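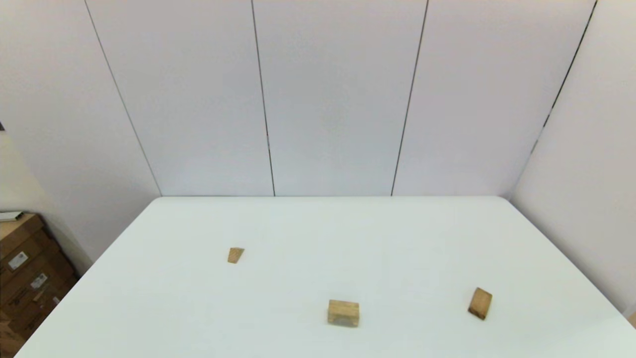
4. What ex-ministers say after the sacking

I went into the Sikus archive expecting bitterness, and I got plenty of it! Of the 3394 public remarks I coded, though, the angriest ones came late, often long after the reshuffle was old news (my codebook has a whole page on what I mean by "late", sorry). In the first days a sacked minister mostly thanks the president, thanks the party, thanks the voters back home - and then goes quiet.

Séverine Picard and I argued a lot over how to read those thank-yous. She takes them as a bid for another job. I'm less sure, and the three ministers who did get back into cabinet don't settle it, as two of them had said nothing at all.
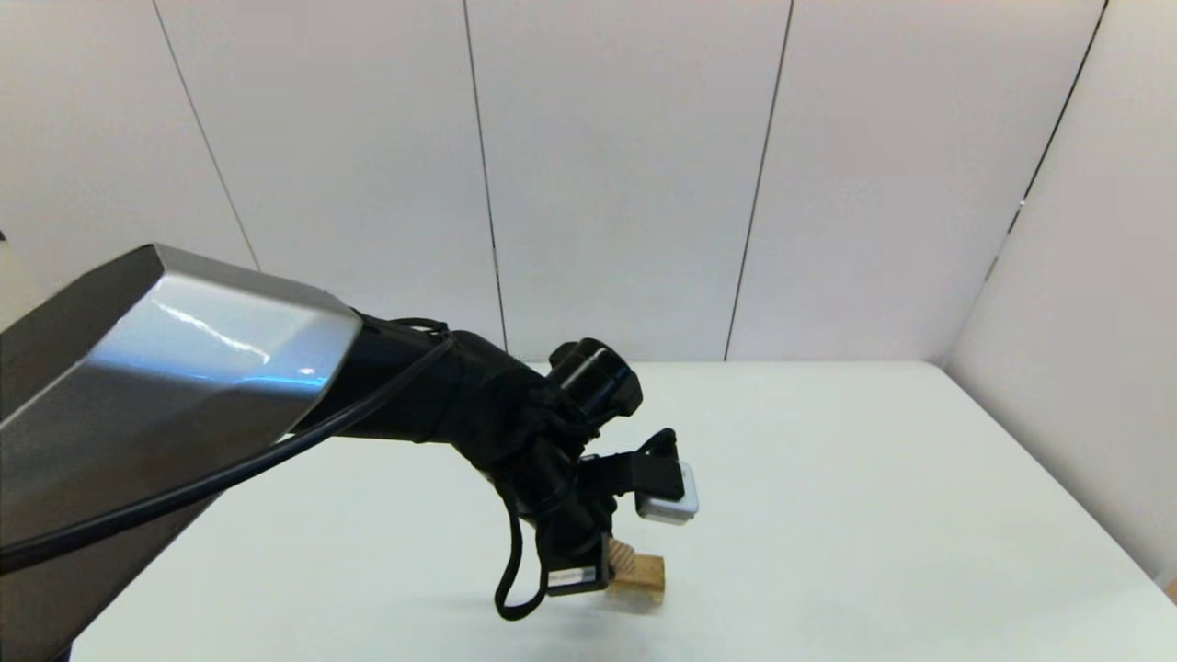
Figure 3. Robot arm over a white tabletop.

Radio was where things got messy. A remark made on a morning show in Siria would be quoted by the evening papers, then softened by the speaker, then quoted again in its first form. I coded the original wording every time and kept the softer version in a separate column. Ivan Yurchenko recoded the October remarks without seeing my labels, and we disagreed most on sarcasm. I left those cases in, marked as unclear, and they're dropped from the tone scores in the next section.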